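How to Tell If a Robot Could Clear Your Kitchen Counter (Without Buying One)

My sister-in-law Orvokki asked me over coffee when she could expect a machine to put away the breakfast things, and she asked it in the tone people use for late buses. I write about kitchens, mostly, and I have a soft spot for gadgets that promise too much, so I went home and worked out a way to answer her. What follows is the test I use now whenever somebody shows me a robot doing chores. You can run it at your own counter with a pair of kitchen tongs, and you'll come away with a much better feel for where things stand than any launch video will give you!

You need a free stretch of counter, tongs with narrow tips, an oven mitt, a timer and whatever you had out for breakfast anyway. Mine was bread, a tomato, a spatula, a box of oats and a roll of paper towels. Please don't go shopping for this.

Step 1. Write down the chore in one sentence

"Clear the counter" is a terrible sentence. It has about thirty chores hiding inside it. Try "move the bread to the left end of the counter" or "put the spatula in the tray." If you can't tell from across the room whether it's been done, write a smaller sentence. Lenni, my nephew, wrote "tidy up the bread" and then we argued for a good while over whether crumbs counted.

Step 2. Become the gripper

Put the oven mitt on your working hand, pick up the tongs, and put your other hand in your pocket. It has to stay there. Most of the single-arm machines people show off have two fingers that open and close, and no second hand to steady anything. The mitt takes away your sense of touch, more or less, and you'll miss it right away.

Now do your one sentence. Give yourself 15 tries and mark down every one that worked. A try counts as a miss if you drop the thing, squash it, or knock over its neighbor.

Step 3. Sort your things by how they misbehave

I do this on paper, in whatever order they come to hand.

Bread is wide. Tongs that open plenty far for a tomato may not get around a loaf at all, so you have to decide which way to turn your wrist before you go in. Grip it hard and you leave dents, grip it soft and it slides.

Tomatoes roll, and they're shiny, and if one is sitting near the back edge you only get one chance.

A spatula is flat at one end and skinny at the other. Go for the handle. If it's lying flat on the counter you may find you can't get the tips of the tongs under it, and that's a perfectly fair result, so write it down.

Boxes are a gift. Straight sides, stands up by itself, doesn't mind a squeeze.

Cucumbers are fine lying down and a menace standing up.

Lettuce, well. Do lettuce last.

Step 4. Look at a simulated counter before you look at a real one

A lot of this work gets tried in a computer-made kitchen first, where a dropped tomato costs nothing and you can put everything back with a click. When you look at one, go over it the way you just went over your own counter. What's wide, what rolls, what's standing close to something else? Then find the gripper and ask yourself which thing it could reach without bumping the others.

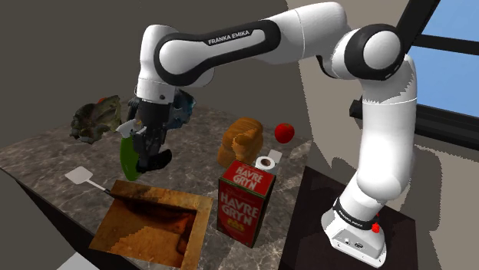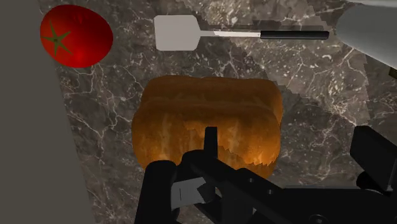 Words and tong-wrangling by Siiri Manninen
Tested at the kitchen counter with Orvokki and Lenni Nurmi

The close view is the one I learned the most from. With the loaf in the middle and the black gripper overlapping the bottom of it, a good bit of the lower crust is hidden behind the hardware. Try it with your tongs: bring them in between your eyes and the bread and see how much bread you lose. You know it's still there, and roughly how far down it goes. A machine that steers by what it sees has to cope with that every single time it reaches for something.

The wide view is better for planning. The cereal box is right in front of the bread, so I'd want to come at the loaf from above or from the side, and I'd keep an eye on that tomato on the far edge. The paper roll lying behind the box I would save for later, with the box moved first. You'd do all of this without thinking at your own sink. Write it out anyway.

Step 5. Mess it up a little

Run your sentence again, with one change. Turn the loaf a quarter turn. Push the spatula up against something. Switch off the overhead light and use only the window. Do ten tries for each change and keep the tallies apart, because this is where I fell to pieces. I was very pleased with my bread score until Lenni turned the loaf sideways (he enjoyed this more than he should have).

When you watch a robot demo, this is the part to look for. Does the thing get picked up from one spot, or from lots of spots? Did someone swap in a different loaf? If you only ever see one arrangement, you've learned about one arrangement.

Step 6. Time the whole job, including the rescues

Start the timer when you'd normally start, and stop it when the counter's the way you want it. If a person has to step in and pick a tomato up off the floor, leave the timer running. My friend Fermín Troncoso packs orders in a small warehouse and he's strict about this. He says a machine that needs him every few minutes hasn't taken a job off his hands, it's given him a second one. For shop-floor work he'd happily hand over boxes, all the same size, coming from the same side. He wouldn't hand over the mixed returns bin for anything.

So, can they do chores yet?

My answer to Orvokki was: ask about one chore at a time. Picking up a box and setting it down somewhere else, I'd believe that pretty readily. Bread and a tomato on a counter that stays put, I'd want to see the tally sheet, misses included. The full after-breakfast clear, in a kitchen where someone has left the spatula somewhere new and there's lettuce involved, I'd keep doing by hand for now. She took this badly and then did the dishes.

If you try the tongs test, keep your tally sheets and do it again in December with whatever's on the counter by then. And use a loaf you were going to toast anyway, since it'll have dents in it.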